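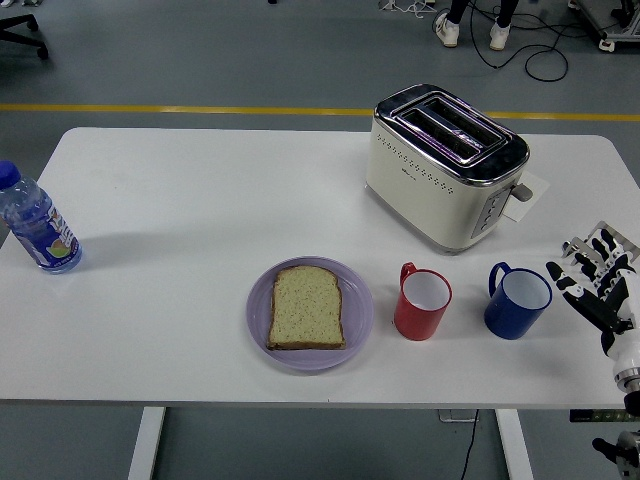
*Beril Tatlı*

The hand is back on the arm at the Ernwood workshop. Muammer Ateş rebuilt the finger linkages over four evenings in December and replaced the tendon guides, which had been binding at 74 degrees of flexion. Range at the base joints is now 90.

Test objects are the breakfast set: bread on a plate, red mug, blue mug, toaster, water bottle. Mugs come first – handle grasp only, 12 attempts each, logged by hand. The toaster lever waits until wrist torque limits are set.

Zerrin Güler needs a second pair of hands for calibration on Monday. Bring a laptop with the Jarnora build installed.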